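Home Posts Walks Language notes About me

Learning the words for water

When I moved to Nerkness I thought my English was good enough. I had studied it for 9 years at school and I could read a newspaper without much trouble. Then I went into the bakery on Tessier Street, asked for water, and the woman replied with a question of which I understood only the last word, "love". I said yes. I received sparkling water, which I don't like, and I drank all of it on the bench outside so that she would not be offended.

Since then I keep a small notebook for words connected with drinking. It has almost 20 pages now. Some are easy, like sip and gulp. Others I still mix up. I wrote "I am parched" in a message to my landlady and she asked if I was ill. For a long time I believed that "a drop" was a very small amount, until I heard a man at the bus station say he had had a drop too much.

In my own language we have one verb for drinking, and we add an ending to it when we want to say how. In English you must choose a new verb each time. You can swig from a bottle but I was told not to swig from a teacup, and I have never found this rule in any grammar book.

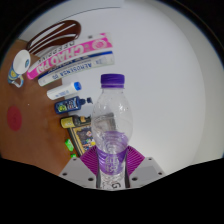 Tap water in Zeltlow and in Nerkness

My cousins in Zeltlow don't drink from the tap. The water there is hard and leaves a white ring in the kettle after 2 days. In Nerkness everybody drinks it, and in the cafés they bring you a jug if you ask. It took me until March to ask, because I was not sure between "a jug of tap water" and "a tap water jug". The first one is correct.

The word kettle I like very much. Also "to top up", which you can do to a glass, a phone and a bus card. I have 5 more of these verbs with "up" in my notebook and I will write about them next time, with "drink up", which I was told at closing time and took for an invitation.

If you know a good word that I am missing, please send it to me.

Contact | Copyright Tullex Notes | Back to top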